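Wrist camera on home-built arm: bowl rim not located reliably

Rafail Chatzigeorgiou
Posted 16/07/2020

I am building a small tabletop arm in the shared workshop at Tesstead. Its task is to move items from a grey tray to a green bowl. The wrist camera locates the tray without difficulty, but the bowl position changes from one reading to the next, and the fingers close beside the rim. The colour threshold has been left at the value supplied with the Nikolaidis control board. Exposure is set to automatic. I would be grateful for advice on whether the camera mount or the software should be examined first.

The view from the wrist, with the fingers open, is as follows.

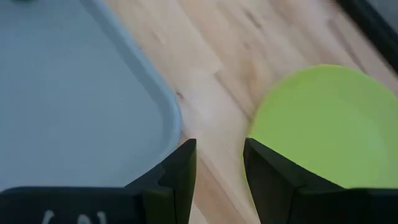 Replies

Torkthorpe

Please examine the software settings first. The bowl's rim is blurred against the wood, whereas the tray's corner is much better defined. A fixed exposure of 8 milliseconds is recommended, together with a pause of 500 milliseconds after each movement before a reading is taken. It is also advisable to search for the bowl by colour and not by edge, as the green stands well apart from the bench. Part of the bowl lies behind the right finger, so the reading should be taken from further back, where the full outline is available. The mount may be checked afterwards.

Ircombe_11

I had a similar fault in May. Tightening the camera screws resolved it. Different arm, however.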